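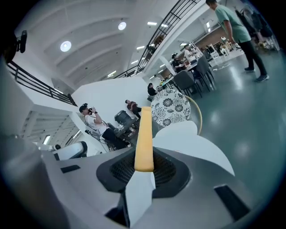 **Figure 3.** Large indoor workspace, upper half.

### 4.2 Noise and reported concentration

Shared indoor workspaces differ widely in how sound carries, and floor area alone was a weak predictor of complaints. We collected 1,259 survey responses from 13 sites, including the Dellen and Bivwood buildings. Staff rated how often nearby speech broke their concentration on a scale from one to seven. Large open rooms (Figure 3) were scored separately from rooms divided by full-height walls.

Speech was the most common complaint at every site – ahead of ventilation, phones and foot traffic. At Bivwood, ratings were worst among staff seated near a main walkway. The Dellen responses showed no such pattern, although desk spacing there was wider. Sirko's earlier survey used a shorter scale, so her scores are not pooled with ours.

Rooms larger than 4,000 square feet were then split by ceiling height. The difference between the two groups was small and did not hold once job type was added to the model.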